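Two-arm cap cell: cable routing on the right wrist

skollier_bench
Joined: March
Posts: 103

Got the cap sorting cell going at Kovbridge and I'm so pleased with it! Two black arms on an extrusion frame, plank top, one arm each side. The right arm has done 3000 picks now and I'm down to the boring (lovely) business of looking after it. My routine is to check the base bolts every 60 hours, wipe the fingers and re-zero both arms before the first run.

What I'd like opinions on is the cabling at the right gripper.
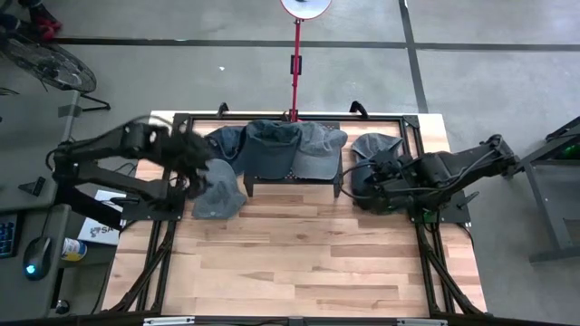 Right arm holding a cap, left arm over another. Cables hang at the right gripper.

privico_pete
Posted Oct 7, 2023

Great looking cell! I'd tie those cables back to the last link before anything else. Leave a loop big enough for full wrist travel, or you'll be swapping connectors by spring.

solis7
Disagree, sorry. Tie them tight and the strain all goes to one spot. I let mine hang and change the lead every 7 weeks. Cheap and quick.

privico_pete
I did say a loop! Hanging leads catch on brims.

skollier_bench
Ooh, brims, good point. I'll try a soft hook-and-loop strap on the last link and run the wrist slowly end to end with the motors on low. Same strap on the left if it behaves.

solis7
Fair enough. Mark the lead with a paint pen so you can see if it creeps.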